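Build the boring box first

3 min read
Print | E-mail

I've been going to the Didstead shared workshop most Tuesday nights since April, and I have an opinion that annoys people there: your first arm project should spend more on the enclosure than on the brains. I put 525 hours into ours, and the best ones went into bolting extrusion together and hanging hooks. 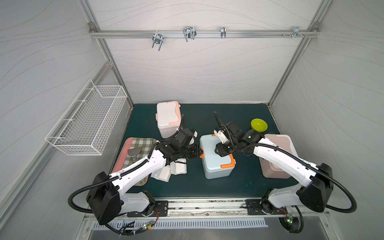

Both arms on the front rail, with the lunch boxes set out.

Everyone wants to talk software (I get it, software is fun!). But if your rail shifts a hair between sessions, you'll chase that for weeks and blame your code. I did. My first table was a wobbly desk from Camuvley Salvage, and I wasted almost 100 evenings on it.

My other gripe is practice objects. Foam cubes teach you nothing about a kitchen. Go buy stuff with latches and lids and slippery sides, the cheaper and odder the better.
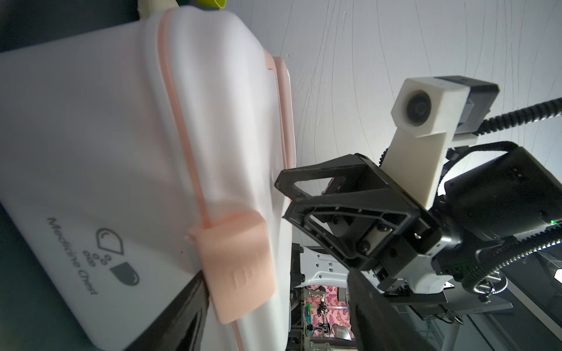 A latch is a mean little thing, and I'd take one good latch over 55 cubes any day. People at the workshop keep pointing me to the Stoson kit, which costs 700 dollars and comes with its own blocks. Fine, buy it if you like blocks. I'd still put that money into aluminum and corner brackets, and then go poke around the housewares aisle.

Share (55) | 7 comments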